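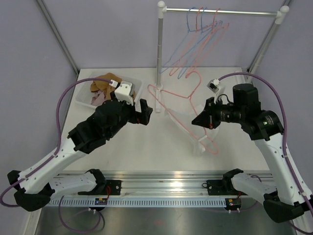 Hang it or fold it: ten minutes (ok, more like an hour) with Ratree Prasertsri

Tuesday, March 26, 2024

Typing this up fast before the notes go cold. Ratree Prasertsri runs the clothing side of Altine, the secondhand and alterations shop on Ezeani Street, and she had a rail to fill before opening. So we talked while she worked. She did not sit down once. I got half a stool and a cup of tea I never finished.

First question was the obvious one. Why hangers at all, when a shelf holds so much more?

"Because people don't unfold things," she said. "They look at a stack, they see the top one, they leave. On a rod they touch everything. Touching is most of it."

She started the shop eight years ago with one rail and a borrowed mirror. Now there are three rails out front and a back room full of bins. November is the worst month, coats coming in by the bagful and all of them wanting the thick hangers she never has enough of.

On hangers she has opinions. Lots.

"Thin ones for thin things. A thin hanger and a heavy coat, you get a point in the shoulder, like a little horn. You can't sell a coat with horns." She likes colored plastic, blue and pink mostly, the kind you can buy anywhere. Do the colors mean anything? In her shop, sometimes. "I tried blue for done, pink for needs a button. Lasted a week. Then we ran out of blue." She laughed at that one for a while.

What she does care about is how the empties hang. All hooks facing the same way, open end to the back. She says you find out why the first time you grab ten in a hurry and they come off in a knot. They lean on each other anyway, they slide down in a bunch at one end, the corners catch. "Triangles," she said. "They want to lock. You take one from the end. Never the middle." Then she took one from the middle and the two next to it came along. No comment from either of us.

I asked about sheer fabric, which is what most readers wrote in about after the last column. Organza, chiffon, curtain voile, all that see-through stuff that wont stay where you put it.

"Over the bar," she said. "People try to hang it by the shoulders and there are no shoulders, it's a scarf. Put it over the bottom bar. Bring the hanger to the cloth, keep the hanger flat if you can. Pull it through till the ends are nearly even and then stop. Stop touching it."

And if it slides off?

"Then it slides off, you do it again. Or a strip of something grippy on the bar. Felt is good. Not tape, tape leaves gum." She said gum twice, with feeling. There was a wedding dress underlayer once, tape marks, a long story she asked me not to print.

Creases came next. She doesn't iron sheer things if she can get out of it. Hangs them overnight near (not over) the radiator, and lets the weight do it. The sharp fold lines along the edge are the stubborn ones. Those get a steamer from a hand's width away, inside out. A piece that's been sitting folded in a box for years may keep its line for good and she prices it that way.

We moved to the back, where the bins are. This is where the shop gets less pretty and I think she's prouder of it. Translucent plastic, every one. She got rid of the wicker baskets last spring.

"Wicker snags. Cardboard gets damp. With the plastic I can see there's brown in that one, so it's the browns." She sorts by color before size, wich I'd never heard of anyone doing. Her reasoning is that she dresses the rail by color, so why sort twice.

Nothing in the bins is folded. I did ask.

"No. Why? It's waiting. It's going to be hung, it's going to be steamed. If I fold it I've done a job for nobody. Drop it in, loose. If it comes up over the rim the bin is full – get another bin." That last part is more or less a house rule. There is one about not leaving things next to the bin either, which she says gets broken daily, by her.

A few quick ones, in the order I asked them.

Best surface to work on? White, matte, wiped down. "Shiny and the cloth runs away from you. Dark and you miss the pins." Hers is an old door on trestles, painted by her brother.

Rail height? Low enough that the smallest person in the shop can lift a hanger off without jumping. She has a cheap one from Esgate with a metal rod and plastic joints at the corners and she says the joints are what go first. Check them. Push them down with the heel of your hand every month or so.

How many on a rail? She has counted, for once. 80 for blouses, on her longest. After that people can't slide them along and they give up looking.

Worst habit customers have? Putting things back on the wrong hanger. Second worst, putting them back on the floor.

Does she hang her own clothes at home? Long pause. "There is a chair," she said.

I wanted to know what a person with one small closet and no back room should do with all this. She thought about it, still working, a lilac blouse in one hand. Keep your empties at one end of the rod. One bin on the floor for everything that's waiting, and let it be messy in there. Sheer things over a bar, knits never on a hanger at all, and do the job standing up with a clear bit of table in front of you. "On the bed it's hopeless. Everything sinks. You pick up one, you pick up three."

She's running a Saturday morning session on mending and hanging delicate fabrics, ten places, bring one item you've been avoiding. Sign up on the sheet by the till at Altine. She'd rather you didn't phone. Last time she set the phone down in a bin of pinks and it rang in there till lunch.

Fevach from the tailoring counter two doors down will be lending the steamers, same as before. Tea is included, and you might even get a whole stool.

Next column is shoes. Send questions by the usual address.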